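Equipment Planning Coordinator (part-time, 10-month contract)
Skellthorpe Handling Lab

We own robots. We would like to own the right number of them, bought in the right order, with the spare parts arriving before the thing they are spare for has worn out. At the moment our purchasing plan is a spreadsheet called "budget FINAL use this one," and there are four of those.

Skellthorpe tests robot grippers on ordinary packaged goods: bottles, boxes, tubs, whatever a warehouse might throw at an arm. The work is good and the customers are patient. What we need is a person who can look at a year of testing and tell us what it will cost before it has cost it.

What you'd be doing

Building one equipment budget for the year starting in July, and hiding the other four.
Getting quotes for two more arms, and reading the part of each quote that covers installation, training and the mysterious line marked "misc."
Setting a replacement schedule for finger pads. We buy them in a panic, at panic prices.
Working out whether we should lease or buy. Bongani Zulu has strong views on this and so does Elli Partanen, and they are not the same views.
Keeping a list of test items and reordering them. Any purchase over $400 needs a second signature, which you will learn to chase. 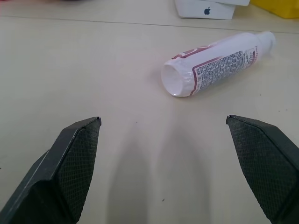 You would spend one morning a week at the benches with Anathi Zwane's test team. We ask for this because our last plan was written by someone who never left the second floor, and it set aside nothing at all for cables. You won't be asked to program anything. You will be asked what a new wrist camera costs, usually while you're eating.

What we're looking for

Some experience buying equipment for a lab, workshop, plant or school. It doesn't have to be robots. If you have ever talked a supplier down on a service contract, please tell us the story in your cover letter.
Comfort with spreadsheets, including other people's.
The nerve to say no to an engineer holding a catalog.
Knowing the Ploratach ordering system would help, though we have yet to meet anyone who claims to.

Pay and hours

$600 a week for 20 hours, hours to suit you apart from the bench morning. There is a $1,000 training allowance – last year it went unspent, and yes, that is the kind of thing we're hiring you to notice. Parking is free. The coffee is also free, and priced about right.

How to apply

Send a resume and a one-page letter to Nosipho Potgieter at the Skellthorpe front office. Interviews are with Nosipho and Unathi Xaba and take an hour, including a short exercise with a real quote from our files (supplier's name removed, to spare them). We reply to everyone who applies.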